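Tennis Gear at Home: Grips, Strings, Shoes and Balls

Most club players spend more on gear than they need to because they let it wear out in the trunk of a car. A few small jobs at the kitchen table or the workbench will keep a racquet and a pair of shoes going through a long season.

Changing an overgrip

Peel off the old one and wipe the base grip with a dry cloth. If the base grip is sticky, leave the racquet out overnight before you put anything on it. Start at the butt cap with the tapered end, pull the tape snug, and overlap each turn by an eighth of an inch. Right-handers usually wrap so the seams run up and to the right. Finish with the strip of tape that comes in the packet, then add a turn of electrical tape if you sweat a lot. In August I change mine after every second match.

Strings

Heat is hard on strings. Don't leave a racquet in a parked car, and don't store it next to a water heater or dryer. If you play twice a week, restring at least twice a year, even if nothing has broken. Polyester goes dead long before it snaps. When a string does break, cut the rest out the same day, working from the center outward so the tension comes off the hoop evenly. Use side cutters. Kitchen scissors will slip.

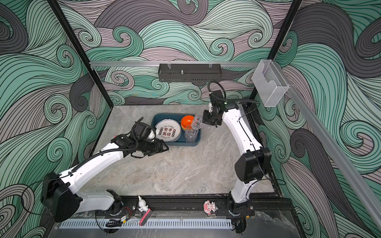 Workshop Tips | Words: Ebuka Olatunji | Filed under Racquet Sports

Shoes

Clay gets into everything. Let the shoes dry, knock the soles together outside, and go over the tread with an old toothbrush. Don't put them in the washing machine. The glue at the toe is the first thing to give. Pull the insoles out after each session and stand them up somewhere with moving air. Newspaper in the toes works for wet shoes if you change it after a couple of hours.

If the outsole is thin under the big toe but the upper is sound, a tube of shoe repair adhesive will get you another month or so. Rough up the spot with sandpaper, tape around it, spread a thin layer, and leave it 40 hours before you play. I was told 24 at the Dudstead courts and it peeled in the first set.

Balls

A can loses pressure from the moment it is opened. Play matches with new ones and write the month on the old ones with a marker. Flat balls are fine for serving practice. To test one, drop it from shoulder height beside a fresh ball and compare the bounce.

Old balls are also handy in the garage. Cut a slit in one and push it over the end of a rake handle, or hang one on a string to mark where to stop the car.

Sweatbands and caps

Wash these cold with a spoonful of white vinegar and skip the fabric softener, as it stops terry cloth from soaking anything up. Dry them flat.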